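Teaching the robot to put bottles away: what works for me

I've been teaching the arm by remote control in the practice kitchen on my computer for a while now, and I love it! You drive it through a chore with the hand controllers, it records what you did, and later it has a go by itself. My practice house is called Talinthorpe (the software names them all) and I run it through Etolex, but most of these tips should carry over.

Do one dry run before you record. Just drive the arm from start to finish and see where you get stuck. I nearly always do, usually at a cabinet corner.

Go slower than feels natural near the bottle, and quicker in the open. If you dither, the robot learns to dither too, and mine picked up a lovely little wobble from me that took 40 fresh recordings to get rid of.

Grip low on the body and leave the cap clear. A bottle held by the neck swings about, and then you're chasing it all over the kitchen.
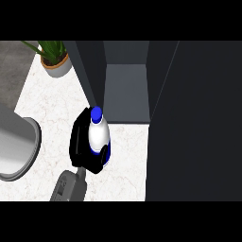
Stop for a second or two once you have a firm hold, then lift. That tiny pause makes it so much easier to trim the recording afterward. Keep it the same length every time if you can.

Change the starting spot. My first 700 runs all began with the bottle in the same place, and the robot was brilliant at exactly that and hopeless at anything else. Now I shift it a bit each time, closer to the wall, farther out, turned around.

Throw out the bad ones the same day. I used to save them up for Thursday, and by then I couldn't remember which was which. A fumble you recover from well is worth keeping, though!

Rest your elbows on something. A folded towel on the desk is plenty, and my evening runs got much steadier once I started using one.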